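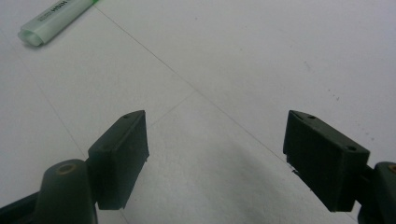 My green highlighter on the white craft table, seams and specks included

pagelark
Does anyone else have one of these white tabletops with gray lines between the panels? I've wiped mine down and those tiny dark specks on the right side are still there. Dish soap did nothing. Is it ink? I do all my planner stuff on it, so it could be.

moth_and_ledger
Melamine sponge, light pressure. I've got the Vellia desk and it took off 70 percent of the smudges on the first go.

tinroof30
Please don't! Those sponges are sandpaper. My old Bemitz top had a shiny patch after one summer of that and it looked worse than the pen marks ever did. Rubbing alcohol on a cotton pad, tiny spot first.

moth_and_ledger
I've done mine since May and there's no shiny patch — maybe you press harder than me, lol.

quillbox
Team alcohol here. Also is that marker any good? I like the frosty barrel. My Himer ones dried out on me and I'm not paying 11 bucks for another set.

pagelark
It's fine for color, a nice soft green, but it smears over gel pen. OK, trying alcohol tonight on the corner nobody sees. What about the lines, do crumbs get down in yours?

tinroof30
Constantly. Old toothbrush, dry.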